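Noémie Guillot wants me to believe that drinking water is a matter of design. She runs Puvico, a small office supply firm, and since April she has been telling clients to put a bottle on every desk and a big button next to it. Press it when you've had a drink, and the tally goes up.

"People forget," she says. "They sit down at nine and look up at lunch."

I ask whether they don't just get thirsty. She gives me a patient look. "Thirst is late," she says. I have heard that before, usually from people with something to sell.

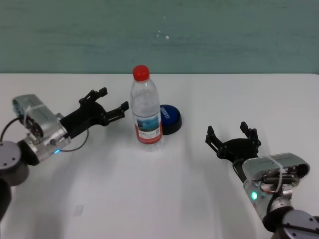
She sells the button for 460 dollars per set of 3, software included, which seems like a lot for something you slap. One client, Demano, bought enough for a whole floor. Did people drink more? "We logged 728 presses in the first week," Guillot says.

Presses, I point out, are not sips. I'd press it too if my manager could see the number.

"He can't see names," she says. And the second week? She thinks it was about 400, but she would have to check.

Dexter Calimlim, who orders supplies at Demano, is gentler than I am. "I like having the bottle where I can see it," he tells me. "The button I mostly forget."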